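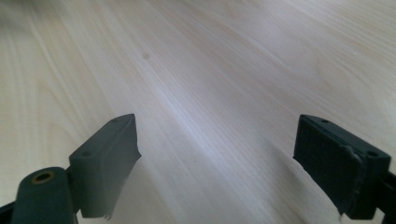 **Com que frequência se deve verificar o estado das almofadas de uma garra manual?**

Antes de cada sessão, e outra vez a meio se a sessão passar das 2 horas. É um minuto de trabalho e fica registado na ficha.

Pronto, esta era a pergunta que mais me chegava ao correio, e em novembro lá me sentei a escrever as regras da casa – as do projeto Rirkance, que herdámos em parte da Norkel e que eu andava há meses a adiar! A Amna Hayat leu o rascunho numa terça-feira e devolveu-mo cheio de riscos (com razão, eu tinha escrito "limpar bem" três vezes sem dizer com quê).

Ficou assim, por agora:

- mesa livre de objetos antes de começar, e só depois entra a peça;
- parafusos dos dedos apertados à mão, nunca com a aparafusadora;
- almofada que esteja a desfiar troca-se, não se cola;
- uma pausa a cada 200 repetições, mesmo que apeteça continuar.

A regra que deu mais discussão foi a dos copos de papel. Eu queria um copo novo por sessão, a Amna queria um novo sempre que houvesse uma dobra visível na parede. Ganhou ela, e ainda bem, que já levamos cerca de 1.855 repetições e a minha versão não apanhava os copos vincados logo de início.

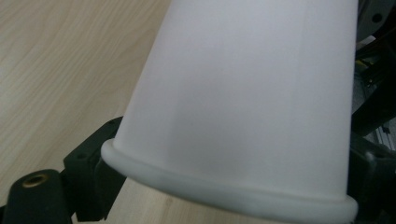
*Copo de papel branco entre os dedos da garra, com o rebordo virado para baixo.*

Falta-me a parte da limpeza das lentes, que ainda estou a discutir com o pessoal da Hollirach. Se tiverem uma norma escrita no vosso laboratório, mandem – leio tudo!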